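Me he apuntado a un curso de recuperación de datos

Pues sí, a mi edad y con un disco de 16 años lleno de fotos que no arranca. Lo da Eltport, son dos semanas en octubre y quedaban cuatro plazas cuando escribí. ¡Ni me lo pensé! 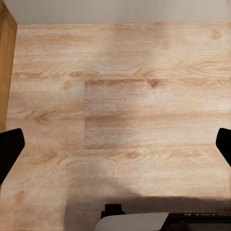 Tablones claros y pared gris.

La profesora es Nadiia Yurchenko, que habla rapidísimo y dibuja platos y cabezales en cualquier papel que pille. El primer día nos repitió lo mismo mil veces: si el disco hace clic, se apaga y no se toca. Yo, claro, al mío lo había encendido 100 veces – por si acaso.

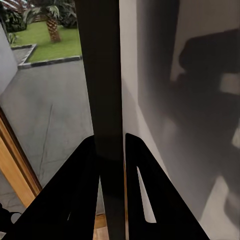 Dos dedos negros y un poste oscuro.

El segundo día tocó clonar. Mi imagen se paró en el sector 1,321 y casi lloro, pero Morenike Bako, mi compañera de mesa, me enseñó a saltar la zona mala y leerla luego al revés.

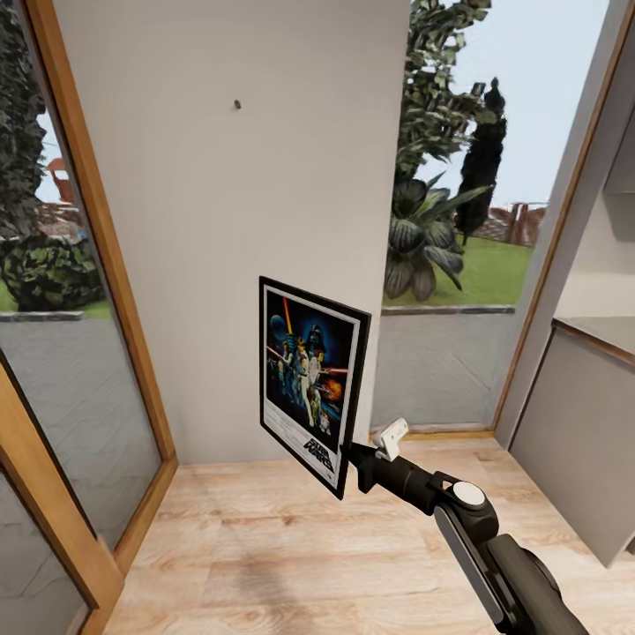

Con los SSD voy más perdida, lo confieso. Entre el TRIM y el cifrado, muchas veces lo borrado ya no vuelve, y eso me dejó un poco chafada. 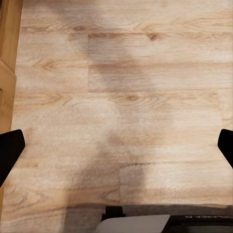 De mi disco he sacado ya 115 carpetas, casi todas con nombres absurdos. Las ordeno por las noches, y voy despacio. Cuando se me cansa la vista pienso en un suelo como el de la foto, de tablones largos color miel con sus nudos, que es lo que quiero para el despacho. Mañana nos toca firmware y todavía no he abierto los apuntes.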